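What the Stock Room Taught Us to Ask For

I have packed produce orders at the Drummond warehouse in Jirville for 22 years. For the last 2 of them a good part of the picking has been done by machines, and people keep asking me whether I am for it or against it. I don't find that a useful question. I would like to talk about who gets to decide how the day goes.

When I started, a picker walked the aisles with a paper list. Your knees went first, then your back. I don't miss the walking, and I am suspicious of anyone who does, because it is usually someone who never did it. The robots took over most of the long aisles in June and the sick days on my shift went down. That is a fair point in their favor and the company is right to make it.

What the company says less about is the pace. A person with a list sets a pace and the supervisor argues with it. Now the orders arrive at the packing bench when the system sends them, and the bench has to keep up. We had 25 people on the early shift. The ones who left were not fired – they were not replaced, and the work they did between tasks went to whoever was standing closest. Checking for bruises was one of those jobs. So was turning the stock and pulling the soft ones before a customer found them.

Loose fruit is still the hard part. A carton is the same carton every time. A ripe pear has to be held firmly enough to lift and lightly enough to sell, and the people who know how to do that learned it with their hands. When the trials for single pieces began, 4 of us were asked to help set them up. We were paid our normal rate. I think that was wrong. If a company needs what a worker knows in order to build its next system, that knowledge should have a price of its own.
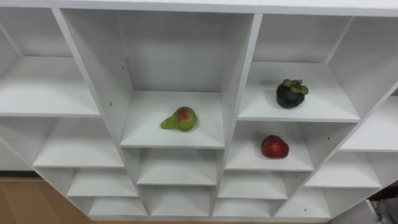
Single-piece picking: a pear, a mangosteen and a small red fruit on the white shelving.

The sister site in Maltadau handled it better. Packers there got a say in the speed of the line before the machines went in, and any one of them can slow it without asking. Buvberg got neither, and it has trouble keeping people past their first winter.

I would ask for the same terms as Maltadau, in writing, plus training hours on the clock for anyone who wants to move to maintenance. The machines can stay. I have a few years left at that bench and I would like to work them at a speed I had some part in choosing.

Senga Jardine packs produce in Jirville.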